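How to budget for your first small robot arm

So you've talked the boss into a robot for stripping down old PCs — brilliant! Before you order anything, get a spreadsheet going. Mine had 16 lines by the end and the arm was only one of them.

Step 1. Price the arm, then keep going. Our Gistus came in at £1399 and I thought we were nearly done. Ha. Add the mount, cables, spare fingers (29 quid a pair, get 3 pairs) and delivery.

Step 2. Ask for the lead time in writing. Ours was promised for February and I'd already booked the bench.
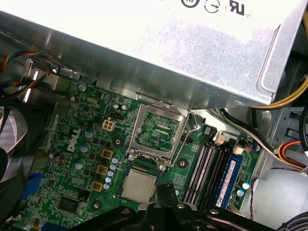

Step 3. Pick your gripper by the fiddliest job on your list. Reece Nuttall at Neludel let me try two before I paid, which I'd push any supplier for. Take your own parts along, too. A processor is a thin little thing to get hold of, and with a power supply hanging over the board there isn't much room for chunky black knuckles.

Step 4. Leave a bit over for scrap boards to practise on.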